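Skisley Countertop Grasp Set: README

Maintainer: Kirsten Zoëga
Last revised: 9 May 2018

Scope

Skisley is a set of simulated pick-and-place episodes for comparing two gripper controllers on one arm. All episodes are rendered; no hardware data is included. The set contains 1,000 episodes, divided evenly between the two controllers. A further 27 episodes were held back for checking the scoring script and are stored in the folder named check.

The controllers are called Toft and Zullo throughout. Toft closes the fingers to a commanded width and holds position. Zullo closes at a commanded speed until the estimated contact force passes a threshold, then holds force. Arm motion is produced by the same planner in both cases, with the same joint limits and the same random seeds, so that any episode in one half has a counterpart in the other.
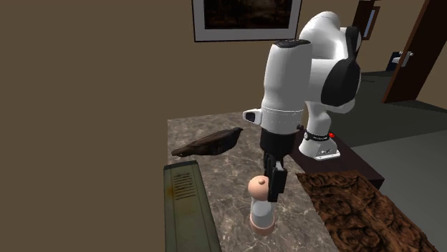 Grasp height is the variable that separates the two controllers most clearly. The target object is a narrow cylinder with a rounded cap, and the planner is free to propose any grasp along its length. A high grasp, with the fingers closed around the upper part and the colored base hanging just above the countertop, leaves most of the white body below the contact point. In this configuration a small error in finger width lets the object swing. Toft is sensitive to that error and Zullo less so, but Zullo takes longer to settle. Grasp height is logged in millimeters from the bottom of the object, measured in the object frame at the moment of first contact.

Contents of an episode

Each episode folder holds the following:

joints.csv: joint positions and velocities, one row per control step
gripper.csv: commanded width, measured width, estimated force
object.csv: pose of the target object in the arm base frame
views: rendered color images from the fixed cameras
meta.txt: controller name, seed, grasp height, outcome code

Time stamps are simulator time in seconds. They start at zero when the arm leaves its home pose. Images are written at a lower rate than the control log and should be matched by time stamp. Do not match them by row number.

Outcome codes

0 completed
1 no contact
2 slip during lift
3 tilt above limit at placement
4 planner timeout

Code 3 is assigned only from the object pose log. Earlier releases used a threshold on the image, and this gave wrong results when the object was viewed along its tilt axis. In this release 117 episodes carry code 3, and 79 of them belong to Toft.
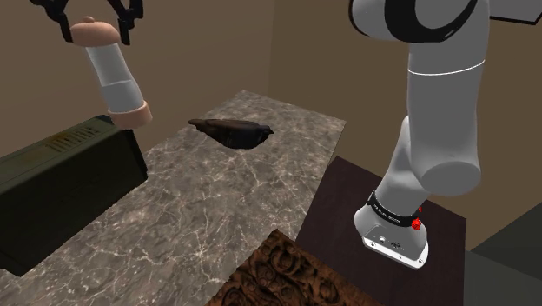
The tilt limit applies at the end of the placement motion only. An object may lean by any amount during transport without affecting the outcome code. Users who want a stricter measure can compute peak tilt from object.csv with the script peak_tilt, which takes a folder path and writes one value per episode.

Known problems

Friction between finger and object is a single constant. It was not tuned against a physical gripper, and slip counts should be used only to compare the controllers with each other.

Estimated force in gripper.csv is noisy in the first few steps after contact. Zullo filters this signal internally; the logged values are unfiltered.

Meshes for the countertop items were taken from mixed sources. Collision shapes are convex approximations, and the fingers can stop slightly short of the visible surface.

Camera poses changed once, in November, before the final render. Calibration files from before that change have been removed. Local copies should be deleted.

Loading

The loader is in the tools folder and needs no packages beyond the standard numerical ones. Call load_episode with a folder path. It returns the three logs as arrays and a list of image paths. Passing strict=True raises an error if any time stamp is missing.

Report errors to the maintainer with the episode number and controller name.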